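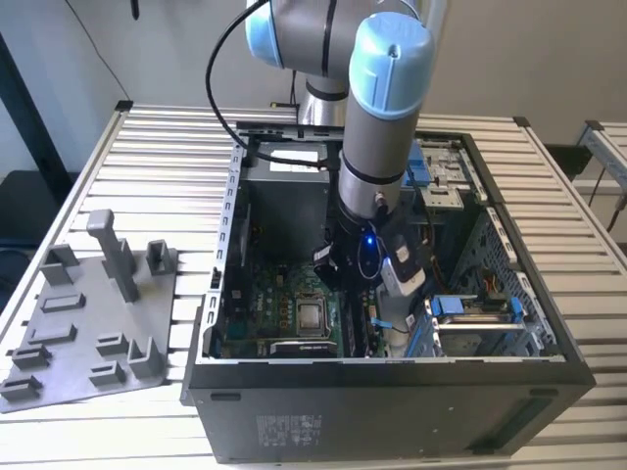
An open computer tower on its side on the workbench.

4 min read

Okay so, pancakes. I have been making them every snowed-in morning since February started and I finally have a batch of notes worth typing up, mostly so I stop losing the envelope I wrote them on!

First thing, the pan. Mine is cast iron and it came out of my grandmother's kitchen in Nonstead, in a house built in 1927 with a stove that looked nearly as old. I used to crank the burner up and then wonder why the first pancake was black outside and soup inside. Now I set it a little under medium and leave it alone while I mix everything else. Flick a few drops of water in. If they dance, go. If they just sit there, pour yourself more coffee and wait.

Batter next. Lumps are fine!! I know it looks wrong. Stir until you can't see dry flour and then put the whisk in the sink where you can't get at it. I let mine rest while the bacon cooks (bacon goes in the oven, on a rack, starting cold, and you will never wipe down a stovetop again). If the batter gets too thick while it sits, a splash of milk around the edge of the bowl loosens it up.

No buttermilk? I never have any either. For each cup of regular milk I use a tablespoon of lemon juice, give it a few minutes on the counter, and it works well enough that my husband hasn't noticed. Vinegar does the job too, but I can taste it, so lemon for me.

Now butter. I was a butter-in-the-pan person for years and it kept burning by the second round. Arnout Nijs, who had the diner over in Brollgate before he retired, told me to put 2 tablespoons of melted butter in the batter and only wipe the pan with an oily paper towel. He was right and I was a bit annoyed. The edges don't get quite as lacy, so if that's your favorite part you may want to ignore both of us.

Blueberries: drop them on after you pour. Mixed into the bowl they turn the whole thing gray, and frozen ones are the worst for it. Same goes for chocolate chips, which sink and scorch.

Keeping them warm... I used to stack them on a plate under a towel and they'd go limp in the middle. Put a cooling rack on a cookie sheet, oven at the lowest setting, one layer only. Ours holds 2 rounds from the big pan if I nudge them together.

Syrup goes in a mug of hot water while you cook. Cold syrup on a hot pancake is just sad.

Leftovers freeze great. Cool them all the way, wax paper in between, then a freezer bag with the air squeezed out. Straight into the toaster on a school morning, no thawing. They keep 2 months in our freezer before they start tasting like the ice cube tray.

And cleanup, for the cast iron folks: wipe it while it's still warm, coarse salt on anything stuck, rinse, and dry it on the burner. Then a tiny bit of oil. Less than you think, or it gets sticky and picks up every dog hair in the house (ask me how I know).

Waffles next time, if I can find the other plate for the iron.

Contact | © Prevarham Kitchen Notes | Back to top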